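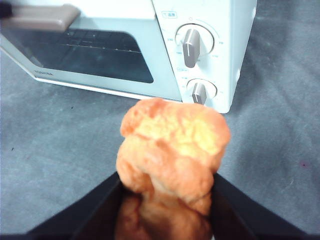 From: Yamuna Mudaliar
To: Wadent Owners list
Subject: Re: Shudder on light throttle, then fine again

Hi Steinar, and hello everyone,

Sorry for the slow answer, I read your message on Thursday over breakfast and have been meaning to write ever since. I had a shudder very much like yours in my own Wadent wagon two winters ago, and I went down a few wrong roads with it, so maybe I can save you one or two of them.

Steinar Thygesen wrote:
> The car runs well when cold. Once it is warmed up I get a shudder,
> like driving over a rumble strip, but only when I am holding a steady
> speed with my foot just barely on the gas. Push harder and it goes
> away. Lift off completely and it goes away. No warning lights.
> I have put in new spark plugs (set of 6) and had the wheels balanced
> at Cunitz. No change at all. The man at Cunitz thinks it is an engine
> mount. Before I spend the money, does this sound right to anyone?
> It's the automatic, and I don't know when the fluid was last changed.
> The previous owner left a folder of receipts but there are gaps.

I don't want to argue with the man at Cunitz, who has had your car in front of him, and I haven't. But a tired engine mount usually gives itself away at a stop, in gear, with your foot on the brake. You feel it in the seat and the steering wheel, and often you get a clunk going from reverse to drive. You don't mention any of that. Do you get it at all? If the car sits quietly at a red light I would put the mount a good way down the list.

And your wheels have been balanced, so I'd set those aside too. A bad wheel doesn't care much what your right foot is doing. It comes in at a certain speed and stays until you're going faster or slower.

What you describe, warm engine, steady speed, light foot, is what mine did, and in my case it was the lockup clutch in the torque converter. When you are cruising along, that clutch grabs so the engine and gearbox turn together, and if the fluid is old it can grab and slip and grab and slip, and that is your rumble strip. When you press harder the gearbox lets go of it, and the shaking stops. I had never heard of such a thing until the fellow at Vakulenko drew it for me on the back of a parking ticket (mine, sadly).

There is a little test you can do for nothing. Get the car properly warm, find a long flat road, and hold it at whatever speed brings on the shudder. Then, keeping your right foot exactly where it is, rest your left foot on the brake pedal just enough to switch on the brake lights. You're not trying to slow down at all. On our cars that tells the gearbox to unlock the converter. If the shudder stops right away, and comes back a few seconds after you take your left foot off, you have a pretty good suspect. Please do it with no one behind you, and practice the left foot part in an empty parking lot first! Mine is so used to a clutch pedal that the first time I tried it I nearly put my nose on the windshield.

If it does turn out that way, don't let anyone sell you a gearbox yet. Mine had almost 100 thousand miles on it and, as far as I could tell, still the fluid it was born with. Vakulenko did a drain and refill, had me drive it for a couple of weeks, then did a second one. After the first the shudder was better, after the second it was gone, and it hasn't come back. I can't promise you the same, of course. If the clutch lining is really worn, new fluid won't put it back.

Do be fussy about which fluid goes in. The right type is printed in the back of the owner's handbook, on page 34 in mine, though I think the later books are laid out differently. I bought Standum the first time because it was on the shelf and said "all vehicles" on the jug, and Vakulenko wouldn't pour it in. It's still in my garage if anybody has a use for it. And have them look at what comes out. Dark brown is just old. If it smells burnt or has glitter in it, stop and ask some more questions before paying for anything.

One more thing to rule out, while you're under the hood. A misfire can feel awfully similar. You did the plugs, but did you do the coils, or look at the little rubber boots? One of mine had a split in it that I only found by bending it. It wasn't the cause of the shudder, but I was glad to have it changed.

Could you write back and say what the brake pedal test does, and whether there is anything in that folder about the gearbox? Even a receipt with just a mileage on it would help. And does the temperature outside make any difference? Mine was always worse after the first cold mornings in October, and I never did find out why.

Good luck with it, and say hello to the old girl from mine.

Warmly,
Yamuna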